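Can a robot do the boring bin work yet?

zaria_bench: Three blue bins, masks in the middle one. One arm, two fingers. My vote — yes, for this kind of picking. Laundry, no.
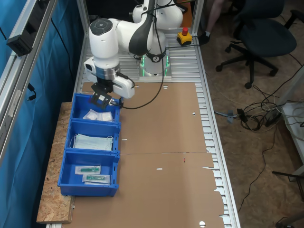
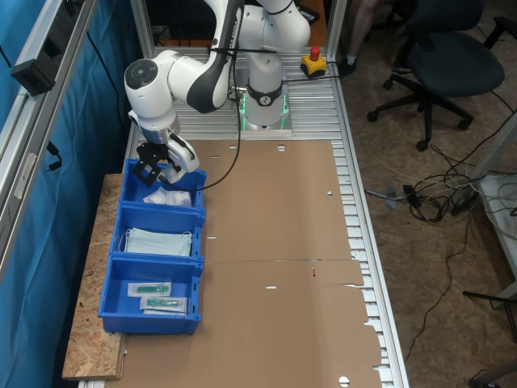 Re: boring bin work

pilham20: Disagree. Bagged stuff is the hard part, plastic slides and crumples. I'd do 100 by hand before lunch.

zaria_bench: sure, and then do it agian Tuesday. And the day after

olaniyan7: Masks worry me more. Ear loops snag on each other, you want one and get four. Dishes before masks imo

pilham20: dishes?? no way

Related threads
Emusier vacuum stuck on rug fringe
Folding towels, any progress
Cheap bins for shop shelves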